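Budget for a two-arm tabletop setup for sorting packaged goods – what did I forget?

Posted by irham_bench on 13 February 2024
Tags: planning, two-arm setups, purchasing

Hello all. I have to write an equipment plan for a small packing company and I would like to hear from people who already bought this kind of thing. English is my second language, so please ask if something is not clear.

The company packs mixed snack orders for small shops. Our manager wants a test station where two small arms take snack bags from a table and put them into bins. It is only for testing, with no connection to the real packing line. If the result is good, we will ask for more money in December.

My list has these items now: two arms, a table with a metal frame, bins, one computer with a screen, floor mats, and spare gripper fingers. I put 7 percent of the total for "other things", and I feel this is too small. My manager feels it is too big.

What I want to know is the following. Is it better to buy the table and frame from the same seller as the arms, or to build it ourselves? How much should I keep for spare parts? And do I need to pay for a bigger table from the beginning? Our room is not large, and the people who pack by hand also need to walk there.

The layout I have in mind is very near to this one, with the bins in the middle and the bags on both sides of them.

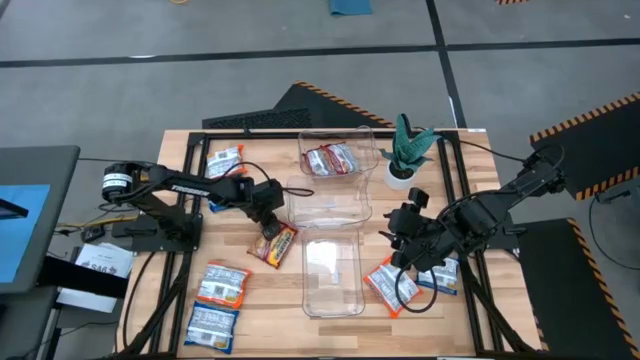

Two arms on the frame, three clear bins between them, loose bags on the table around them.

I would keep the same bin arrangement, but maybe with the bins closer to one short side. I am not sure if it makes a difference for the price. Thank you in advance for any advice.

Edit: some people asked about the delivery place. We are in Grutport, so shipping of heavy parts is a real cost for us.

zotora_floor

I made a plan like yours for our workshop, so I can tell where my numbers were wrong.

First, the frame. We built it ourselves from aluminum profile and a wooden top. The material was cheap compared with the arms, but the work was not. One colleague spent 43 hours on cutting, drilling and fixing, and I had written zero for labor because he was "already paid". His other work became late, and then I had to explain it. If you have a person with free time, build it. If you do not, ask for a price for a finished frame and compare it with honest hours.

In your case I would build, because of the shipping. Profile and a wooden top you can surely find locally. Only the arms and their mounting plates need to come from far away.

Second, spare parts. For a first year I would put 15 percent of the arm price and keep it on a separate line, so nobody takes it for something else. Buy these together with the arms:

– one spare motor of each size
– gripper fingers, more than you think
– a full set of cables

Cables are what I forgot completely. When an arm moves, its cable moves also, and it needs some free length. Ask the seller which cables are standard and which are special for this arm. The special ones took 45 days to reach us, and during this time one arm was only decoration.

Third, the bins. Do not buy many before you test. Clear bins look nice and people can see inside, but if you plan to use a camera to find the bags, try one clear bin and one in solid color first. Maybe both work for you. Bins are cheap, so this test costs almost nothing.

About your 7 percent: I would ask for 12 and accept 10.

trieu_pm

just get the bigger table, you will want it later

grut_packline

I do not agree with the answer before me. A bigger table is useful only if the arms can reach all of it. Please take the reach from the data sheet, draw it on paper in real scale, put your bins on the drawing, and then choose the table. We did it in the opposite order at the Triệu site and there was a wide strip at the back where only a human hand could go. We kept our papers there.

For the floor, measure the table plus the mats plus a walking path. Our mats have a raised edge, and the carts did not like it. If your hand packers pass with carts, put this in the plan now and choose the mats after.

I would also add a line for product. It sounds funny, but bags which are picked up again and again become soft and wrinkled, and then they do not behave like the fresh ones in your orders. We replaced ours every week. For snack bags it is a small amount, still somebody must approve it, and in our company a new approval needs three signatures.

Placing the bins closer to one side will not change the price of anything. It can change which arm does most of the work, so check on your drawing that both arms can reach every bin you want them to share.

One more question to your manager: who will be at the station when it runs? In our first plan there was no person at all, and this was the biggest mistake in the whole sheet. Put at least half a day of one operator per working day for the test period.

irham_bench

Thank you, this is very useful. I added cables, labor and operator time, and the total is now much higher than before. I will make the paper drawing this week. @zotora_floor, did you buy the spare motors from the same seller as the arms, or separately?

zotora_floor

Same seller, same order. Separately the shipping was almost the price of the motor.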